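Notes for week 7, hospitality pricing (the short course, evening group)

Same deal as always: these are my speaking notes cleaned up a bit, so they wander where I wandered. If you missed the session, read the part on fences twice and skim the rest. Ileana Oprea is covering the tutorial next time, so send your worksheet questions to her and your complaints to me.

## Where we left off

Last time we said a hotel room is a bit like a carton of milk that goes bad at midnight. If it doesn't sell tonight, tonight's room is gone and you can't put it on a shelf for the weekend. Airlines have this problem, so do theaters, so do parking lots. We also said the cost of selling one more room is small compared with the cost of having the building at all, and that's the fact that makes pricing in this business so odd (and so fun, if you're me).

I want to spend this session on three questions that kept coming up in your worksheets:

- How low can the price go?
- Who gets the low price?
- When do you say no to somebody who wants to pay you?

## How low can it go?

Take our made-up-for-class favorite, the Risdale, off-season. It has 72 rooms. Let's say the posted rate for a Tuesday-ish, nothing-going-on kind of night is $89. Somebody calls and offers $45. Do you take it?

Most of you said no on the worksheet, and the most common reason was "it doesn't cover our costs." Okay, but which costs? The mortgage gets paid whether that caller sleeps there or in her car. Same with the night desk clerk, the insurance, the elevator contract. What changes when she checks in is a pretty short list: somebody cleans the room, the sheets get washed, a little soap and hot water goes away, maybe a breakfast, maybe a booking fee. Add those up and you have the floor. Anything over the floor is money you didn't have before.

So on that narrow question, if the floor is under 45, the answer is yes, take the call.

But then I asked you the follow-up, and this is where a lot of worksheets went quiet. What if she tells her sister? What if she was going to pay the 89 anyway and was just trying her luck? What if your regulars find out? The room by itself is easy. The trouble is every *other* room, on every other night, and what people learn from watching you.

I used to think of this as two separate problems, a math one and a people one. I don't anymore. The math is fine, you just have to put the people in it. If you take $45 tonight and it teaches even a few regulars to hold out, you write that down as a cost of tonight's room. It's a hard number to guess, sure, but leaving it out means you've guessed zero, and zero is a terrible guess.

## Fences

This is the bit I'd like you to keep. A *fence* is any rule that lets the bargain hunter through and keeps the full-price guest on the other side. A good fence costs the bargain hunter something she doesn't mind giving up and costs the full-price guest something he really would mind.

Some that you've all met as customers:

- **Pay early, no refund.** Families planning ahead don't mind much. A sales rep whose meeting might move minds a lot.
- **Stay over the weekend.** Same idea, older trick.
- **Show the card.** Student, senior, member of something.
- **Book the mystery room.** You get a price and a neighborhood and find out the name later. People who care where they sleep won't touch it.
- **Call and ask.** A weak fence! It mostly rewards nerve, and it annoys the polite people when they hear about it.

In class somebody asked if a coupon is a fence. Yes, and a nice one, because you have to bother with it. The bother is the fence. I know that sounds silly, making a thing annoying on purpose, but go look at any supermarket.

Where fences go wrong is when they leak. The Dogar case in your reader is a leaky one: they offered a trade rate to builders on a nearby job, asked for nothing to prove it, and by November half the leisure guests had discovered a sudden interest in drywall. The fix was dull. They asked for a company email at booking. The leak shrank and they kept the builders.

Things to check when you design one for the assignment:

1. Can the wrong person get through by fibbing? How easy is the fib?
2. Does the desk clerk have to enforce it, at eleven at night, face to face with a tired guest? (Please don't do this to the desk clerk.)
3. Would you be fine if both guests compared receipts over breakfast? You don't need them to be happy. You need to have an answer that isn't embarrassing.

## Saying no to money

This is the one people find strange. You have an empty room, a person with a wallet, and you say sorry, we can't offer that rate. Why would anyone do it?

Because the room isn't for tonight. It's for a night weeks out, and somebody who pays more may still show up. Low-rate people tend to book first and high-rate people tend to book last. If you sell to everyone in the order they arrive, you'll fill up cheap and then spend the last few days turning away your best customers. I've watched an owner be *proud* of that, by the way. Full house every night! And poorer than the place across the road.

The rule of thumb we built on the board goes like this. Hold a room back from the cheap rate as long as

> (chance a full-price guest turns up for it) × (full price) is more than (cheap price)

With 89 and 45, the break-even chance is just a hair over one half. So for each room you're thinking of holding, ask: is it better than a coin flip that I'll sell this *particular* room at full price? For the first room you hold, probably yes. For the tenth, less so. Somewhere along there it tips, and that's how many you hold. You can get very fancy after this, but I'd say most of the benefit is right there in that one line, and you can do it on the back of a registration card.

Two warnings. The chance has to come from your own history, and most small places have terrible history, because they write down who stayed and never write down who they turned away. Start a log of refusals. A spiral notebook will do. And second, cheap guests turned away aren't always gone. Some of them grumble and pay more. That makes holding rooms a little better than the formula says.

## What the room costs to turn around

I promised I'd come back to the floor, as several of you plugged in a flat cleaning cost and moved on. Fine for a first pass. But a flat number hides a lot. A one-night guest and a four-night guest cost you very different amounts per night if you only do the big clean at checkout, and the time a room takes depends heavily on how it's left.
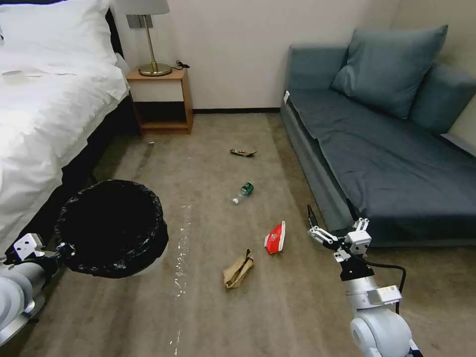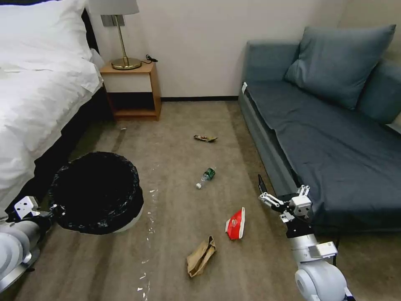 So when you're comparing two offers, compare them over the whole stay. Three separate one-nighters at the posted rate bring in the same money as one three-night guest at the posted rate, and they need three full changeovers in place of one. You could knock a few dollars off for the longer stay and still come out ahead. That's your long-stay discount, and now you know what it's made of. If the discount is bigger than the changeovers you saved, you'd better have another reason for it (filling a dead night in the middle is a good one).

The Zustel spreadsheet in the course folder has a tab for this. Change the yellow cells only. If you change the gray ones everything goes sideways and I get an email.

One more thing on the floor, which came up right as we were packing up. Should the cleaning wages count if the housekeepers are on a fixed shift? If they're there all day regardless and they've got time to spare, then one extra room costs you mostly the laundry and supplies. If the extra room pushes somebody into overtime, it costs you a lot more than average. So the floor moves around during the day and over the year. I'd like to see that in your answers: don't give me one floor, give me a quiet-night floor and a busy-night floor and say what you assumed about the shift.

## For next time

- Read the Flilus chapter up to the part on overbooking and stop there. We'll do overbooking together, it's easier with people arguing.
- Worksheet B, all of it except the last question, which has a typo in it that makes it impossible. I'll post a fixed one.
- Bring one fence you ran into as a customer. Not a hotel one, please, we have plenty. Gyms, haircuts, phone plans, whatever. Be ready to say who it keeps out and how you'd sneak around it.

If you want to swap groups, tell Ileana before the tutorial.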